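Learning to row at 41: sweep or sculling first?

My club in Holtura starts its adult beginner course in June and wants me to pick a side, so to speak.
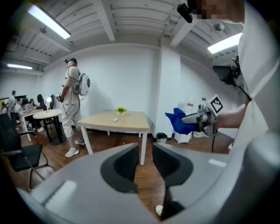
I've done 2000 meters on the erg in 11 minutes, a time the coach called "a number." I have no natural gifts to protect. Which one is kinder to a bad back?

posted by Paucar

Sculling. Two oars, same work on both sides, and your back stays straight instead of twisting toward one rigger. You will bang your knuckles together for a month – left hand over right, and keep tape in your bag. Our club charges $70 extra for small boats, so ask about that first.

posted by omavex_stroke

sweep is more fun, eight people to blame

posted by jimport

I learned sweep and switched later. Either is fine if you sit up and push with your legs. Get the coach to look at your erg form before June, though. Eleven minutes sounds like you're pulling with your arms.

posted by bowseat400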